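Matham Low-Pile Rug, 2 x 2 m

Sold by Hafþórsson. Replaces the Gernum, which we stopped carrying in January.

The maker calls this rug "stain-proof." We don't. No rug is, and the last brand that told us so sent a free bottle of cleaner with every order. What the Matham does have is a short, tight pile that keeps spills near the top for a while, so you get a fair chance with a damp cloth before anything sinks in.

The same goes for "fits any room." It's a busy rug. If your couch already has a pattern, order the swatch first – it costs less than sending back a rolled rug, and you pay the return shipping.
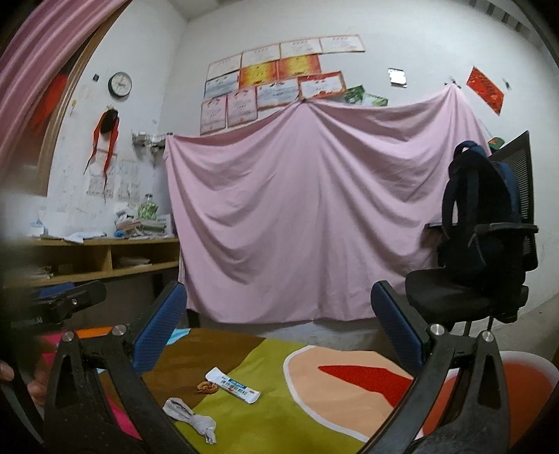

Care

Vacuum without the beater bar. Blot, don't rub. Toothpaste comes out best if you let it dry and lift it with a dull knife. The label says machine washable, but you'd need a very big machine, and Vandana Semwal in our returns department has yet to meet a customer who owns one.

Rug pad

Not included. The maker says you can skip it. On bare floors, don't. The Ketano pad can be trimmed with kitchen scissors.

Price and delivery

Rug: $200
With Ketano pad: $100 extra
Ships rolled. Corners may curl for the first few days.

Questions about color go to Baldur Blöndal, who will probably tell you to order the swatch.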